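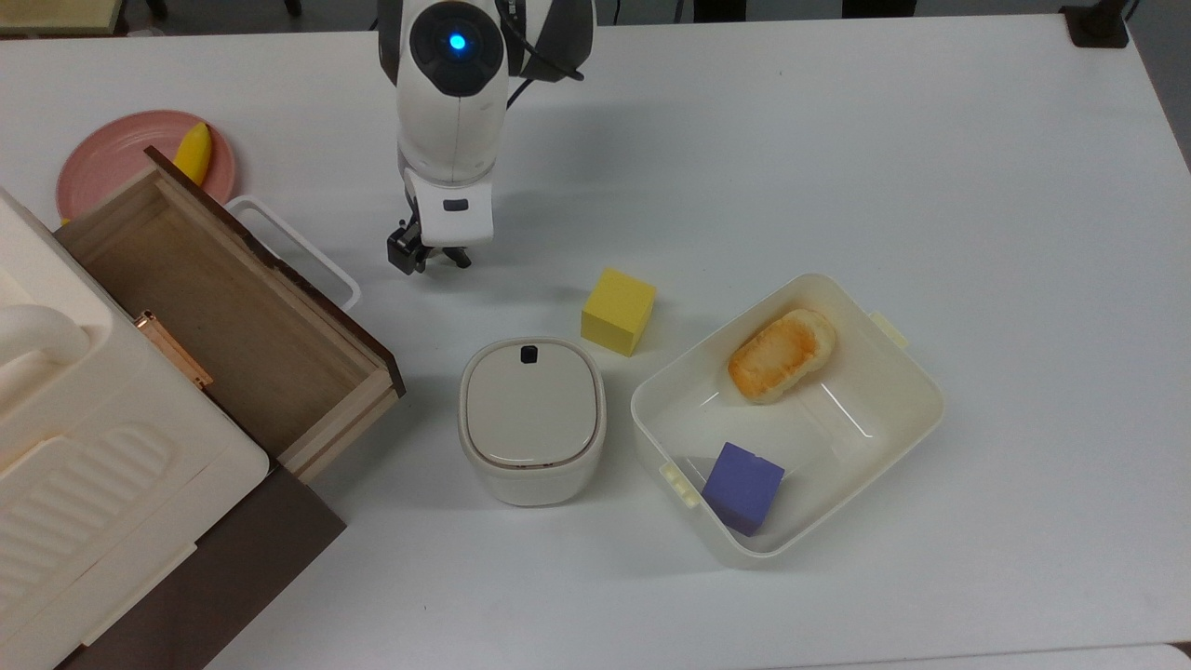 June, a bit after 4 pm

Back on the little kitchen set today, mostly the drawer. I'd been putting it off because the last round of sanding made such a mess of the bench (and of me), but it's done now and I'm pleased with it! The runner no longer catches at the halfway point. I took a hair off the back corner with 220 paper, rubbed a candle stub along both sides, and it glides. Should have tried the candle first, to be fair.

Things I want to remember before I forget them again:

- The light brown wood takes the wax fine, but the dark reddish edge along the top drinks it up. Two thin coats there, wipe between.
- Don't tighten the copper-colored bracket all the way. Snug, then back off a quarter turn, or the drawer binds.
- Sostow sent the wrong screws again, 5 mm too long. I cut them down and filed the ends. The rest are in the jar by the vise if anyone wants them.

The play food is still waiting on a decision. I like the banana on the pink plate, it's the yellow that sells it, and the foam cube is close enough in color that the two look like they belong together. Pradedine has more foam in that yellow, order number 1354, and I'd get another sheet while it's around. The cube does mark if you leave a fingernail in it, so cut the next one a touch big and trim it last.

The small white canister with the lid I'd keep just as it is. I kept wanting to paint it and then kept not painting it. Maybe a label? Hollis has the round stickers, I think they're on the shelf with the tape.

I worked the drawer open and shut a good long while by hand after lunch, to see whether the wax would gum up. It didn't, but I'd still like a proper run of 2000 before it goes over to Wedach, and somebody with more patience than me is welcome to start it.

Left to do: second coat on the drawer edge, soft pads under the cabinet, find the other tin of wax.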